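4.2 Putting away on the printed mat

Draft section, still to be tidied. Refs to come.

Setting first. All sessions in the Plikura playroom were run on one floor mat, mostly white, coloured prints on it, trees and so on. We had planned a plain grey mat for half of them. Didn't arrive in time, so the print stays in as an uncontrolled factor and the reader should keep that in mind for everything below.

Toys were of mixed kinds. Soft ones (plush, fabric pieces) and small hard ones, spread over the mat before each session with no fixed layout, only the rule that no toy started inside a box. One open box per session. Sessions ran up to 60 minutes including the free play, and tidying was taken as whatever happened after the call to pack up. Five sessions at Plikura, three at the Ernska site. Two of the Ernska ones were cut short by lunch and are left out of the ordering results, but kept for the notes on boxes.

Order of pick-up. Small things went in first. This was so at both sites and we had expected the opposite, big plush first as it clears the most floor. In practice a large soft toy got moved aside, sometimes more than once, and was packed last or left sitting next to the box as if that counted. For scoring, it did not count. We went back and forth on that and a softer rule (within arm's reach of the box) would change the Ernska totals quite a lot, see the appendix.

Boxes. Colour seemed to matter less than the rim. A low, wide opening took soft toys with no fuss; a narrow one meant pushing and then the small peices underneath got squashed or popped back out. Histell, the storage range used at Ernska, has lids. Lids were a nuisance and came off after the first session. No lids at Plikura.

Mat print. We coded wheter toys lying over a printed shape were picked up later than toys on plain white. Weak effect, same direction at both sites. Small toys on a busy patch were overlooked more, which is no surprise. Plush was not affected, being large and raised well off the floor. The Kos coding sheet has only one field for background, so trees, roads and animals were lumped together. A finer split would be better, next round.

Mixed heaps. A soft toy with small bits lying against it was the hardest case to score. Is it one item or several? We scored by what was taken hold of, so a plush lifted with a scrap of fabric caught on it counts once. Coders disagreed here more than anywhere else. 

Figure 3. Plush toy and open pink box on the printed mat, small items inside the box near the rim.

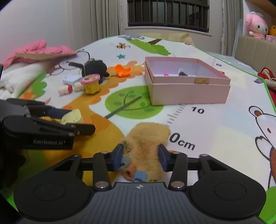

Reviewer B asks whether the last-packed plush was simply too big for the box, and would like box and toy sizes reported together before any claim is made about order.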